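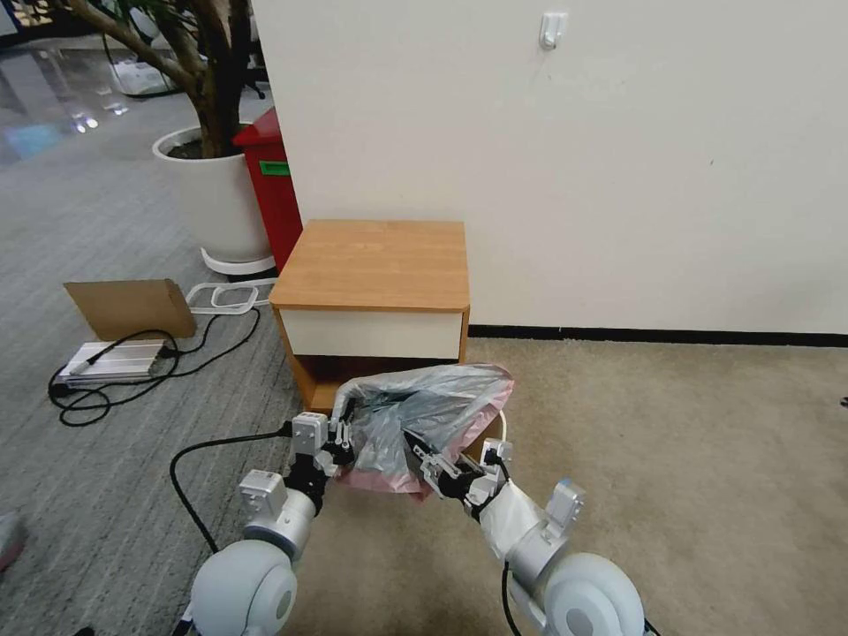

The bag question again, then. My vote is for keeping the clear ones and dropping the rest, as a clear bag at least lets you see that it's empty before you spend 15 minutes on your knees looking for its contents. The one by the nightstand is pinkish toward the bottom and as wrinkled as I am, and it will still line a wastebasket.

On 21 Mar 2020, Mahnaz Ghorbani wrote:
> I have 200 plastic bags stuffed inside one plastic bag.
> Does anyone on this list fold theirs, or do we all live like this?

I fold mine. It lasts until May.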